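## 5. A Failure in Three Parts: The Unloading Stop

The previous section reported the numbers we like. This one covers the stop that cost us most of a Friday and the better part of our confidence in the door-state estimator. We give it a section of its own partly out of duty and partly because the same fault turned up, in a milder form, in two of the other tasks, and we would prefer that readers hear it from us.

### 5.1 What happened

The laundry task, as set out in Section 3, asks the arm to approach a front-loading machine, confirm that the door is open, reach past it into the drum, and withdraw one item at a time. Across the whole study the system ran this task 795 times. Most of the failures were dull: a sock slipped, a sleeve caught on another sleeve, a grasp closed on air with every sign of satisfaction. None of these needed a person to do more than press the reset key.

The stop discussed here was of another sort. Six seconds into the reach, the forearm touched the inner edge of the open door. The contact was light. The arm should have backed off by the length of a finger, replanned, and gone in again. It held its position instead, reported the contact as "expected," and pushed. The door did what doors do when pushed, and swung. It swung against the arm's own elbow, which produced a second contact, which the controller also reported as expected. At this point the robot was, by its own account, having a perfectly ordinary afternoon.

The wrist torque limit ended the matter. All joints locked, the brakes came on, and the arm stayed wedged between door and machine until someone released it by hand. The door hinge was unharmed. One cable guide on the forearm was cracked and had to be replaced. No person was inside the marked area at any time during the event, and we return to that point in Section 5.4, because it owes less to our safety design than we would like.

### 5.2 The search for a cause

We began, as is traditional, by blaming the hardware. The wrist sensor was removed, tested against known weights, found to be fine, and put back. We then blamed the network, which had an alibi. Only on the following Monday did we replay the log at a tenth of its normal speed and find the sequence plainly laid out.

The planner, Wodurum, keeps a map of places where contact is permitted. The map exists for a good reason. An arm that treats every brush against a towel as a collision will never unload anything, and an early version of ours behaved exactly this way, flinching at fabric like a cat near a bathtub. The permitted region is meant to cover the drum and whatever is in it. It is anchored to the estimated position of the door, since once the door is located the opening can be worked out from the hinge geometry.

The door estimate was wrong by 5 centimeters. This does not sound like much. It was enough to slide the permitted region sideways until it covered a generous strip of the door rim. From then on, every time the arm leaned on the door it was leaning, as far as the controller knew, on laundry.

The error in the estimate came from the window. Our depth pipeline, Zolomico, has trouble with clear curved surfaces, as such pipelines do. It sometimes returns the surface of the window, sometimes whatever lies behind it, and sometimes a reflection hanging in a place where no object has ever been. The estimator averages these over several readings and fits a circle to the result. When the readings disagree strongly, the fit should be thrown out. Ours was kept, for a reason given below that does us little credit.

Colored light and bright objects make things worse. Figure 4 gives an idea of what the estimator has to work with during a reach.

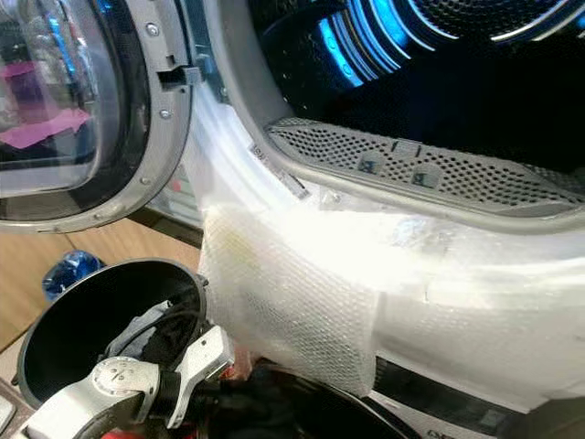 **Figure 4.** Unloading task, robot's view, with the gripper at lower left holding a black round container near the open door. The domed window carries reflections and a pink item shows through it; the drum is lit by blue bands.

Why not simply turn off the permitted-contact map near the door? The map and the door estimate share a single anchor, so removing one side of the region shifts the whole of it, and in our trials the arm then refused to enter the drum at all.

We tried this first, naturally. It produced a very safe robot that stood before the machine with great dignity and did no laundry.

### 5.3 The threshold

The remaining question was why a poor fit had been accepted. The estimator computes a residual, and fits above a set threshold are rejected. The threshold in the running configuration was 3 times the value given in our own design notes.

The change had been made in March, during preparations for a demonstration. At the original setting the estimator rejected nearly every reading taken in afternoon sun, and the arm spent long periods asking for another look. Loosening the threshold cured this at once. The configuration file records the change with the comment "temp, revert after demo." The demonstration went well, which may be why no one thought about it again.

We considered describing this as a "parameter drift event." It was a number somebody typed and left there. Readers who have never left such a number in a file are invited to review our code.

Restoring the old threshold and replaying the stored sensor data, we found that the bad fit would have been rejected before the reach began. The arm would have asked for a second view, and probably a third. It would also have failed to finish a fair share of the afternoon runs we counted as successes in Section 4. We have left those results as they were, since they describe the system that was running, and have marked them in the table.

### 5.4 The safety layer

The more serious matter is that the independent safety layer did nothing until the end. It was supplied as part of the Karkby controller package and runs on its own board. It watches joint torque, speed and the presence of a person in the marked area. In principle it owes nothing to the planner.

In practice we had given it a connection. To cut down on nuisance stops, the planner was allowed to send the layer a flag meaning that contact was expected, during which the lower of its two torque limits was suspended. The upper limit stayed active and is what finally locked the joints. So the layer was independent in the sense that a referee is independent who checks with the home team before each whistle.

The lower limit would have tripped at first touch. We know this from the log, where the value crosses the line early in the event and stays above it. With the flag removed, the result would have been a gentle stop, a line in the log, and an intact cable guide.

As for people, the marked area was clear because the operator had stepped out to answer the door. The presence sensor was working and would have slowed the arm had anyone come near. It would not have canceled the flag. A hand placed on the rim to steady the door, a natural thing to do when a door is moving in a way it should not, would have met the same patient push.

### 5.5 Changes made

The threshold has been restored and moved out of the general configuration file into one that cannot be edited without a second sign-off. This has already annoyed everybody in the group, and we take that as evidence that it works.

The contact flag now expires after half a second and cannot be renewed within the same reach. It no longer touches either torque limit. It only changes how the planner responds once a stop has taken place. Nuisance stops have gone up, most of them harmless tugs on wet cotton, and the average run is slower as a result.

The door estimate is now taken from the rim alone, with points that fall within the window discarded before fitting. The rim is opaque and of nearly constant width, and the fit is far more stable. The Sundaram test kitchen, where the dishwasher task is carried out, has adopted the same method for a glass-fronted cabinet that had been giving similar trouble.

One problem is still open. If the door moves after the estimate is taken, the estimate is stale and the system does not know it. We check the rim again before each entry, but a door nudged in mid-reach will go unnoticed until the arm finds it. The torque limit will then stop the arm, as it should have done in the first place. We do not regard this as perception. A tracker that follows the rim throughout the reach is being tested, and so far it loses the door whenever the gripper passes in front of it, so it is blind for the part of the reach that matters most.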